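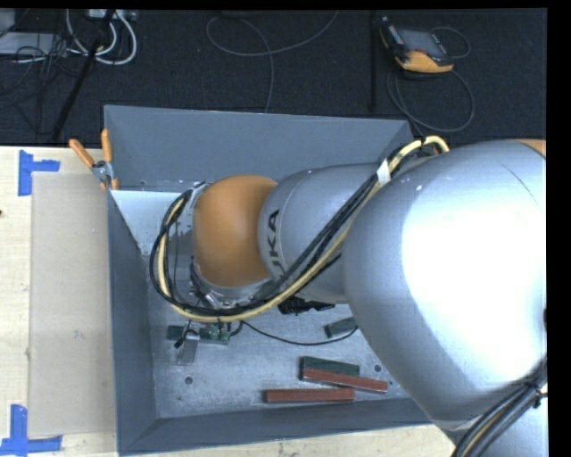 What happens to a mid-sized electronics maker when an export rule cuts off one of its chip suppliers?

It loses time first and money second, and in the case we studied the delay came from re-testing boards with a substitute part.

Student project report, August 2020
Jae-in Pyo and Abelardo Arboleda

1. Background

Lotitz makes network switches for small offices. Until last year it bought its main switching chip from Tastow, which has its head office in one country and its fabrication in another. When the licensing rules changed, Tastow could no longer ship that chip without a permit for each order. Permits were slow, and two were refused.

We chose Lotitz because it sells a single product line, the model 880, and the effect of one missing part can be followed through the whole business.

2. Method

We read the company's public notices to customers, the distributor price lists held by Villanueva, and the published text of the rule. We also sent a short written survey to 200 resellers and received 100 usable replies. Replies that gave no order dates were left out.

We did not have access to internal costs. Any statement below about margin is inferred from list prices.

3. Findings

3.1 Delivery. Resellers reported that normal delivery took two weeks before the change. In November the median was 13 weeks. Orders placed by larger resellers were filled first, and several small ones were cancelled by the buyer.

3.2 Substitute part. Lotitz moved to a chip from Nastham. The two chips have the same port count but a different pin layout, so the circuit board had to be redrawn. The firmware also needed a new driver. Units with the new board carry the same model number, and this caused confusion with spare parts. Four resellers said they had received power boards that did not fit.

3.3 Price. The list price rose once and has not come down. Villanueva absorbed part of the rise for three months and then passed it on.

3.4 Customers. Most resellers kept the brand in their catalogue but added a second one beside it. Few said they would drop the second brand when supply returned to normal.

4. Limits

The survey relied on memory for the earlier delivery times. Resellers who had already left the brand were hard to reach and are probably under-represented. Freight delays overlapped with the last part of the study period and we could not separate the two causes.

5. Further work

A second survey should ask for invoice dates in place of estimates. The labelling of revised boards should be checked against the serial number ranges, which Lotitz has now published on its support page.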